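Session 3 notes: planning the family group photos

Hello again everyone! I promised I'd type these up before I forgot what I said, so sorry if they ramble a bit. We spent most of the session on the bit of a wedding day that people dread, the group photos, and I still think they can be the nicest part if you've done your homework.

Start with the list. I ask every couple for theirs a month ahead and I cap it at 8 groupings. Divya Thampi asked what you do when they send 20 (it happens a lot!) and my answer is to ring them up and go through it together, kindly, until it shrinks. Grandparents go first so they can sit down again.

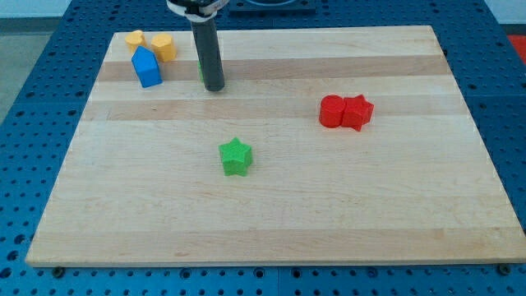
Coloured shapes on a pale wooden board.

Next, timing. Allow 40 minutes for the whole lot, with the couple in place from the start and everyone else coming and going around them. At the Brirdale wedding I let an uncle wander off to the bar before his turn and we lost the light completely – lovely man, terrible afternoon.

You also want a helper from each side who knows faces. Satish Rajan made a good point here: pick a loud cousin, and leave the best man out of it, he's got enough on.

For next time, please read the Kesach timeline and draft your own list for a wedding with two sets of step-parents. Bring it on paper if you can. Yamuna Kandasamy has kindly offered to go first!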